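Bin inspection checklist, packing room 10
Checked by: Védís Bergmann
Period: July

1. Rim and corners free of burrs: OK
2. Walls straight, no dents over limit: OK
3. Label 204 legible: replaced, old one peeling
4. Load under posted limit: OK
5. Floor panel secure: OK, recheck next month
6. Contents sorted by type: NOT OK

Comments: Item 6 stays open. Mixed contents have to be separated before the bin goes back to the Rivas line. Cloth goes to textiles and bottles to the rack. The purple cloth and the reddish-brown squeeze bottle by the left wall are still to be moved. Scratches on the floor panel are surface wear, no action.

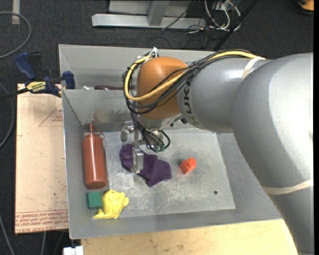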